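Setting up a supply par level for a nursing unit

These steps apply to any inpatient unit restocked from a central storeroom. Triltbridge uses Catero for item records, but a spreadsheet with the same columns will do.

1. Pull the item list. Export every stocked item for the unit, with item number, unit of issue and bin location. The medical floor at Triltbridge had 283 lines at the last export.

2. Remove dead lines. Mark any item with no issues since January and send the list to the charge nurse. Do not delete crash cart or isolation items, whatever their usage.

3. Find average daily use. Divide total issues by the days in the period. Convert boxes to eaches first – mixed units are the most common error in the file.

4. Set the par. Multiply daily use by the days between deliveries, then add 2 days of safety stock. Round up to a full unit of issue.

5. Set the reorder point at 75 percent of par for fast movers. Slow movers can be set lower by the storeroom lead.

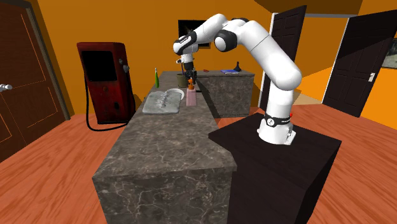
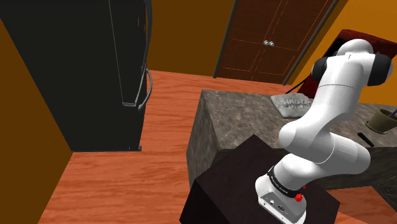 6. Label the bins. Each label shows item number, par and reorder point. Print a second copy for the storeroom binder.

7. Review after two delivery cycles. Raise the par on any item that ran out, and lower it where stock never fell to the reorder point. Send changes to Ilse Hinrichs in materials management. Changes to controlled items go through pharmacy and need a separate form.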